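Workshop Tips: When a Bin-Picking Arm Drops or Crushes Small Parts

Most gripper faults on a bench arm are found by touch and by ear before they are found in the log. The notes that follow come from a fault on the Pistora bench arm in the Lurkside shop, where the arm began dropping thin metal pieces and, on the same shift, squeezed soft items flat. Two opposite symptoms, one cause: the fingers were closing to the wrong zero.

Before you touch anything

Press the stop button, then switch off at the wall. The stop button alone leaves the controller powered, and on some models the fingers hold their last force. Wait for the status lamp to go out. If the arm uses compressed air, bleed the line at the regulator and check that the gauge reads zero.

Do not reach into the bin while the arm is paused. A paused arm resumes on a single click from the operator's screen, and the person at the screen may not have a view of your hands. Ingrid Calloway took a bruised knuckle this way on a Wednesday morning. The shop rule now is that whoever reaches in carries the key from the key switch in a pocket.

Checking the fingers

1. With power off, move each finger by hand. Both should travel the same distance and stop softly. A click partway usually means a loose pin in the linkage.

2. Wipe the pads with a dry cloth. Use no oil and no silicone spray. A glazed pad can be dulled with fine sandpaper, two or three light strokes. Replace it if the surface has hardened.

3. Look at the fasteners on the side plates. Mark each one with a paint pen across the head and onto the plate. A broken line at the next check shows that the fastener has turned.

4. Restore power and run the homing routine with the fingers clear. Note the open width on the display. Ours read 100 mm after homing and 21 mm with the test block between the pads, and the block is 19 mm thick. Two millimeters is enough to miss a paper clip.

The Greenberg controller stores its zero in a file that is overwritten at every homing. If a crumb or a bit of wire is stuck between the pads at that moment, the bad zero is saved and every grip afterward is off. Clean first, then home.

Testing before the real bin

Rehearse the job in the simulator with mixed contents. A bin of identical blocks will pass with a bad zero. Include something soft, something round and something thin that lies flat — those are the three that fail.

Set the force limit to 40 percent for the first run on the real bench, and raise it in small steps. Keep the approach slow near the bin walls. A rigid wall strike will shift the zero again, and the fault comes back looking like a new one. 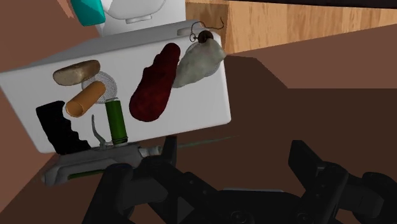 How often should the gripper zero be checked?

At the start of each shift, and again after any collision, pad change or emergency stop. The check takes less time than one failed run.

Log the cycle count with each check. Our pins loosened at 3,832 cycles, and we now tighten them well ahead of that. Spare pins and pads are in the Kustotell drawer under the bench, with the paint pen.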